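Section 4: Your first kitchen run in Lanum

By now you should have Lanum installed, your license key entered, and the Mernar arm model showing up in the robot list. If the list is blank, go back to Section 3 and run the model check again. Everything from this point on happens in the simulator, so you can try things, break things and start over as often as you like. It's the most fun part of the whole set-up, so give yourself an unhurried hour for it!

4.1 Load the kitchen

1. Open Lanum and choose New Session.
2. Pick Kitchen from the room list. The first load takes a while on older graphics cards. Later loads are much quicker.
3. Under Robot, choose Mernar and leave the mount at Floor, Front.
4. Under Objects, turn on Board and Filled Bowl. Leave everything else off for now.
5. Press Build Room.

Note: The counter, backsplash and cabinets are fixed in this release. You can change their colors in the Look tab, but you can't move them. Cabinet doors stay shut unless you load the Doors add-on.

4.2 Bring the arm to the board

6. Switch the control mode to Hand Guide. You can drag the gripper with a mouse, but a game controller feels far better, and any common USB one should work.
7. Raise the arm well above counter height before you swing it over the marble. New users almost always come in too low and clip the front edge.
8. Move in from the right-hand side of the board and slow down as you get close. The speed slider goes from 1 to 200. Keep it under 40 here.
9. Stop when the front of the gripper is up against the side of the board.
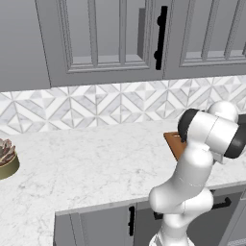
10. Press Hold. The arm keeps its pose while you switch the camera to Side or Top and check how the gripper lines up.
11. If the fingers are too high or too low, nudge the wrist with the arrow keys. One tap moves it 2 millimeters, and Shift plus a tap makes a finer move.
12. Press Close, wait for the grip light in the toolbar to turn green, then lift.

Caution: Don't press Close while the arm is still moving. The simulator allows it, but the same command on a real Mernar will trip the force limit and you'll have to reset the joints by hand. It's a good habit to build early.

4.3 Save it and let it repeat

Once you have a lift you like, save it as a start point. Lanum can then replay the move with small changes to the board's angle, the light and the bowl's position, and score each try. I love this feature. You set up one decent grasp before lunch, and by the time you've eaten there's a full results table waiting.

13. Choose Save as Start Point and give it a short name.
14. Open Repeat and set the number of runs. The limit is 1,000 per batch.
15. Leave Vary Light and Vary Angle on. Turn Vary Bowl off for your first batch.
16. Press Run. You can close the viewer window to speed things up.

Note: Lauri Heinonen's sample batch comes with the install, in the folder called Carbone. It has 623 saved runs with the same room and objects, and it's well worth opening next to your own. Sort by Grip Score and play back the worst ones first, as they show very clearly how a slightly turned wrist ruins the lift.

4.4 If something looks wrong

Arm shakes during Hold: lower the Stiffness setting one step and press Hold again.

Board slides away when touched: check that Surface Grip is set to Normal. Older session files open with it set to Low.

Grip light stays yellow: the fingers are touching the board on one side only. Open the gripper, nudge and close again.

Still stuck? Send your session file to Ettore Testa at the Tridedeo help desk, along with your Lanum version number. Section 5 covers moving a saved start point to the real arm.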